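Print this page
E-mail this page

Nerkgate Hand Gripper Kit - Set-up Guide
Section 4. Comparing two grippers before you choose your fingers

Revision of 11 May 2018. Text by Halina Czerwiński, checked by Kadir Saraç.

4.1 What this section is for

The Nerkgate kit can be used with the Malletti finger set or with the Tuncer finger set. Many customers write to us and ask which one is better. We cannot answer this for all kinds of work, so we give you a short test which you can do by yourself on a table. You hold one gripper in each hand and you do the same small tasks with both. Please complete Section 3 (cables and controller) before you begin.

4.2 Prepare the table

1. Put a flat, light-colored board on the table. Dark fingers are easy to see on a light surface, and this helps you later when you look at the recordings.

2. Wipe the board with a dry cloth. Small marks can stay, they do not disturb the test.

3. Put one test object on the board. We use a power strip with its cord, because it has a hard body, a soft cord and a small plug, and each of them asks something different from the fingers.

4. Lead the gripper cable along the side of the board and down to the floor. It should not cross the area between your hands.

CAUTION: The power strip must not be connected to the wall during the test. Do not put the finger tips into the sockets.

5. Sit so that both forearms can reach the middle of the board without stretching. Take one gripper in each hand and close your fingers around the lower body, not around the moving parts.

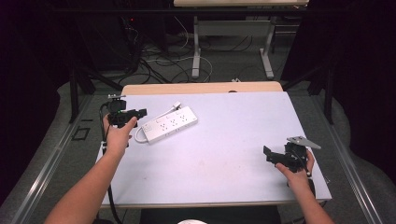
6. Open and close both grippers 15 times in the air, slowly. You should feel the same resistance from the first time to the last. If one gripper becomes heavy or makes a clicking sound, stop and go back to Section 3.4.

NOTE: If you have rings or a watch, please remove them. Yiğit Karabulut from our test room scratched two finger sets with his watch before we wrote this note.

4.3 Set the opening

The opening is the distance between the two finger tips when you do not press. For this test it must be the same on both grippers, otherwise you compare the opening and not the fingers.

1. Release the grip completely.

2. Measure between the tips with a ruler. The value should be 80 mm.

3. If it is smaller, turn the stop screw to the left, a quarter turn each time, and measure again. If it is larger, turn to the right.

4. Look at the tips from above. They should point to each other in the same way, and one should not stand higher than the other when both are over a flat surface.

5. Start the Lerker viewer and select the gripper camera. Both tips must be visible, with free table between them. When you see only one tip, loosen the camera mount, correct the angle and tighten it again - not too strong, the thread is plastic.

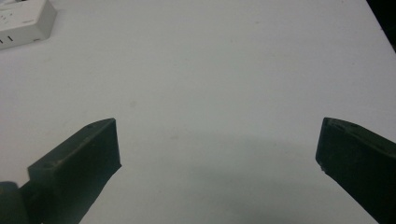

Fig. 4-2. View from the gripper camera with the fingers open and the power strip at upper left.

6. Save the view with the button Keep as Reference. The viewer will compare all later recordings with this one.

CAUTION: Do not change the camera angle after you saved the reference. If it moves by accident, repeat steps 5 and 6.

4.4 The test

1. Task A, the body. Grip the power strip across its narrow side, lift it 12 cm, count to three and put it down.

2. Task B, the cord. Grip the cord near the body and pull it straight along the board.

3. Task C, the plug. Grip the plug from above, turn it to the other side and release it.

4. Repeat each task with the other hand, then change the grippers between the hands and do everything again. Most people are stronger on one side and this can change the result a lot.

5. After each try, write in the table of Appendix B if the object was held, slipped or fell. Write also what you felt in the hand. In the tests of Idris Vaughan the Tuncer fingers were better for the cord, but he complained of a tired thumb, and for him this was more important.

NOTE: One round of tasks takes 183 seconds in the demonstration recording. You do not need to be so fast.

4.5 If the results are not clear

- Both grippers lose the plug: check the opening again, and try to come more from above.
- The body turns when you lift it: you hold it too far from the middle.
- The viewer shows a dark area between the fingers: this can be the shadow of the gripper. Move the lamp to the side. You do not need a new reference if the camera stayed in its place.
- One gripper is good in Task A and bad in Task C: this is a normal result. Choose after the task you will do most often.

Questions about the stop screw go to Alper Coşkun at the service desk. New finger sets for small plugs are planned for June, and Appendix B will get one more column then.

Continue with Section 5, Fixing the fingers for long use.

Print this page
E-mail this page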